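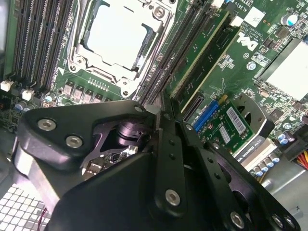
Skirka Race Timing, Set-Up Guide, page 75

Part 7: Setting Up the Finish Line

By now you should have the start list typed in and your bibs sorted into number order. If you haven't, go back to Part 6 and do it tonight, because I promise you don't want to be doing it on a folding table in the wind with forty people asking where the restrooms are!

I wrote this part after the canal path race in April, when we got nearly everything wrong once, so most of the notes come straight from that morning. I'm going to assume you have the standard Skirka kit: one timing mat in two halves, the reader box, the long gray cable, the short cable with the square plug, and a desktop computer of your own with the Skirka program on it. A laptop works too. I like a desktop for finish lines (big screen, proper keyboard, nobody wanders off with it), and an old one is fine.

Pick your spot

1. Walk the last stretch of the course on foot before you unload anything. You're looking for flat, firm ground where runners come through in a line. Grass is okay if it's short. Gravel is a pain, and I only use it if there's no choice.

2. Put the finish a good way past the last bend. People sprint at the end even when they've jogged the whole thing, and they come around corners wide.

3. Decide where the table goes. I want it beside the mat, close enough that the long cable has slack in it, and on the side where the crowd isn't. Facing the runners is nice if you can get it, so you can read bibs with your own eyes.

4. Mark the four corners of the mat with chalk or pegs and go have a coffee. Come back and look at it again. I have moved the finish after coffee more times than I'd like to say.

Note: if the power comes from a building, find out who locks the building. At Rowlands they locked up at noon with our extension cord running under the door.

Lay the mat

5. Unroll both halves with the printed side up. They'll curl at the ends if they've been rolled in the cold, so leave them flat for a while with something heavy on the corners. Shoes work. Bags of oranges work too.

6. Push the two halves together until the seam clicks. It's a small click and you may not hear it over the music, so feel along the join with your thumb.

7. Tape the front edge and the back edge all the way across. Use wide cloth tape. Packing tape lifts as soon as the first wet shoe hits it, and then you have a trip hazard right where folks are at their most tired.

8. Run the long gray cable from the left-hand half to the table. Tape it down or put the rubber cover over it.

Caution: never let a bike, stroller, or golf cart stop on the mat. Rolling over is all right. Parking is not, and the lead bike always wants to park there. Tell the rider before the start, and then tell them again.

Connect the reader box

9. Set the reader box on the table with the lights facing you. Keep it off the ground and out of the sun.

10. Plug the long gray cable into the socket marked MAT. It has a collar that screws down. Finger-tight is plenty.

11. Switch the computer on first and let it finish starting up. Then plug the short cable into the reader box and into a USB port on the back of the computer. I've had nothing but grief from front ports on old desktops (loose, dusty, full of crumbs), so I go straight around the back every time.

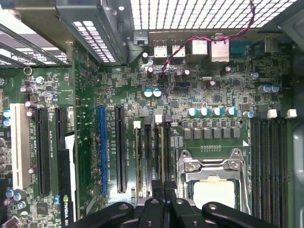
USB ports and network jack along the back edge of the board, with the case open.

12. Turn the reader box on. The middle light blinks amber and then goes green. If it stays amber, pull the short cable out, try the port next door, and give it a minute.

13. In Skirka, open the Finish screen and click Find Reader. You should see the box come up by name. Click it once. Double-clicking opens a second window and then you'll have two clocks on screen, which is how Dilwyn Prothero managed to give everyone at Westora two finish times.

Note: you don't need the internet for any of this. If you want live results on a phone page, that's Part 9, and please get the ordinary timing working before you even look at it.

Test it with real feet

Don't skip this! Waving a bib over the mat by hand isn't the same thing, and I've had a mat that passed the wave test beautifully and then missed every third runner.

14. Take three spare bibs and pin them on three people. Pin them on the front, flat, the way the runners will wear them. Folded bibs read badly, and so do bibs under a jacket.

15. Ask your helpers to jog across in single file. Each bib should pop up on the screen with a beep.

16. Now ask them to come across side by side, shoulders nearly touching. You should still get all of them. If one goes missing, look at the seam in the mat first.

17. Finally, have one of them stand next to the mat for a bit and chat. Nothing should show up. If it does, go to Settings, then Range, and bring the slider down a notch. Repeat until the chatter is ignored.

18. Clear the test times. Finish screen, Tools, Clear Test. It'll ask if you're sure. Read the box properly before you click, since Clear Test and Clear Race sit right beside each other on that menu. I've asked Grukesport to move them apart, and Vignesh Arumugam over there tells me it's on the list.

Sync the clock

19. Set your handheld stopwatch going at the same moment you press Start on the practice race. Let both run while you set up the cones and signs, then compare. They ought to match.

20. Decide who says go. It should be one person, and that person should be able to see you or be on a radio you've tested. Eirlys Gwilliam does ours with an air horn and a big flag, and I go by the flag.

21. When the flag drops, press Start. If you miss it, don't panic and don't stop the clock. Press Start as soon as you can, write down the difference from the stopwatch, and fix it afterward under Adjust Gun Time. It shifts every runner together.

Keep a paper backup

I know, I know. You bought a timing kit so you wouldn't need paper. But please sit somebody at the end of the table with a clipboard writing bib numbers down in the order they come in. Just numbers, no times. Myfanwy Sayce has done it for us in pouring rain with a pencil, and that sheet saved the day when we had a runner wearing bib 722 who wasn't on the start list at all. He'd picked up his brother's bib from another race. Skirka had him down as Unknown, and we'd have scratched our heads for a week.

Pencil, by the way. Ink runs.

During the race

22. Leave the Finish screen open and on top. Don't check your mail on that computer.

23. Save a copy every so often with the little disk button. I do it whenever there's a gap in the runners.

24. If a bib doesn't beep, jot the number and the clock time on a sticky note and carry on. You can add it by hand under Late Entries once things quiet down.

25. Keep finished runners moving. They love to turn around and stand on the mat to cheer for their friends, and bless them for it, but they need to do it on the other side of the tape.

Caution: if it starts to rain, cover the reader box but leave the vents along its side open. A plastic storage tub turned on its side is perfect. A tied-up trash bag is too hot.

Packing up

Wait until the last walker and the sweep bike are both in. Save, copy the results to a memory stick, and only then turn off the reader box, followed by the computer. Peel the tape slowly while the mat is flat. Wipe the mat with plain water and let it dry before you roll it, printed side out, with the seam ends taped over to keep grit out of the clips.

Spare clips and cable collars come from Grukesport. Ask for Hermine Hubmann and have the number from the underside of your reader box ready.

Part 8 covers age groups, ties, and printing the results sheet.

Last updated May 14, 2023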